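Zwischenbericht an die Stiftung Bagheri
Projekt »Minatar«: Wahlbeteiligung bei Kommunalwahlen
Berichtszeitraum bis Ende Februar

Von den 600 angeschriebenen Haushalten haben 50 geantwortet, davon 20 mit der Bitte, künftig von Post verschont zu bleiben. Wir führen sie als Rücklauf.

Besser lief der Bürgerabend zur Briefwahl. Fereshteh Hassanpour erklärte das Kumulieren, Iker Barroso das Panaschieren, und zwei Ratsmitglieder schrieben auffallend eifrig mit. Der Antrag auf ein zusätzliches Wahllokal liegt weiterhin im Hauptausschuss, wo er sich offenbar wohlfühlt. Parviz Akbari fragt alle zwei Wochen nach und wird inzwischen mit Vornamen begrüßt.

Ausgegeben sind bisher 1.710 Euro, überwiegend für Porto. Die Saalmiete hat uns die Stadt nach längerem Schriftwechsel erlassen, das Porto für den Schriftwechsel nicht.
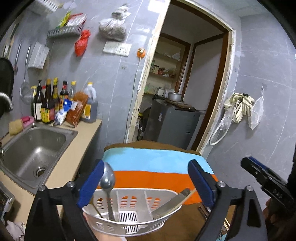 Tarik, 16. März 2023

Als Nächstes stehen die Gespräche mit den Fraktionen an. Vier haben zugesagt, eine prüft noch, ob sie eine Fraktion ist. Den Belegordner schickt Shakuntala Malhotra gesondert.

Younes Bensaid, Projektleitung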